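About us

Hello! I'm Hina Baloch, and I started Peveo with my old workmate Tariq Satti after we'd both spent far too long fixing office computers for a living. We teach robots to do bench work on PCs: putting drives in, taking drives out, that sort of thing. People usually ask whether we write a lot of clever code for it. We write some (Tariq writes most of it, and mutters while he does), but the bulk of the day is one of us taking the arm through a job, again and again, until there's enough of it saved for the robot to have a go alone.

We work in two ways. For big, easy movements we take hold of the arm and push it where it needs to go, a bit like leading someone in a dance. For the fiddly parts we stand back and drive it by remote control, watching the gripper and trying not to breathe. I like the first way better and Noman likes the second, and we've stopped arguing over it because the robot seems to need both.

Noman Farooqui runs the drive work. He has the steadiest hands in the building and he's also the most patient with a tower that doesn't want to co-operate. A hard drive going into its cage sounds like nothing, I know! You or I would do it while talking about lunch. But the angle has to be right before the carrier gets anywhere near the bay, and we do it over and over with the case turned a little this way or that, so the robot learns the job and doesn't just copy one path.
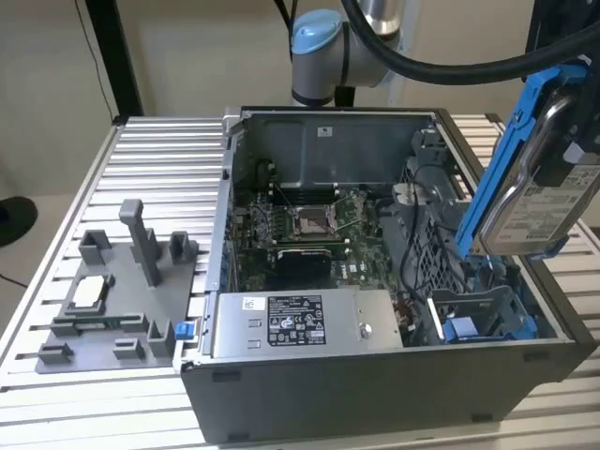 Hard drive in its blue carrier, on the way to the bay.

A full set of runs for one task is 900 at the moment. It used to be more, but Hina Shaikh (yes, two Hinas, she's Hina S on all the paperwork) went through our early recordings and threw out anything where the person driving had dithered. That was a painful week, mostly for me. She found that a smaller pile of tidy runs taught the robot more than a big pile of messy ones, so now she checks every batch and sends the bad ones back with a note. Her notes are short.

The fixture plates are 3D printed and they're Jarmo Nurmi's department. Jarmo came to us from Premex, where he made jigs for years, and he can't walk past a plate without wanting to move one of the blocks on it. The version we call Bedis is his pride and joy. Please ask him about it if you visit, but do have a cup of tea in your hand first.

We have two rooms over a tile shop in the Rizvi building, with the benches at the back and the desks wherever there was space left. It gets chilly up there in December and the kettle trips the fuse if the big printer is on. Apart from that we love it.

Most of our work is for repair shops and firms that strip down old office machines for parts. They send us the cases they see most often, we teach the job on those, and then we go out and set it up on their own bench. We stay for the first few days too, so the people there can learn to show the arm new things themselves. It takes roughly 15 minutes to learn how to lead the arm by hand. The remote control takes longer, and everybody gets cross with it on the first afternoon (I threw a glove).

If you'd like to come and have a try, drop us a line through the contact page. Mornings are best, before the tile shop gets its deliveries and the stairs fill up with boxes. We're also looking for one more person to drive the arm part-time. You don't need to have worked with robots before, though it helps if you've had the side off a computer once or twice and don't mind doing the same small thing all morning with the radio on.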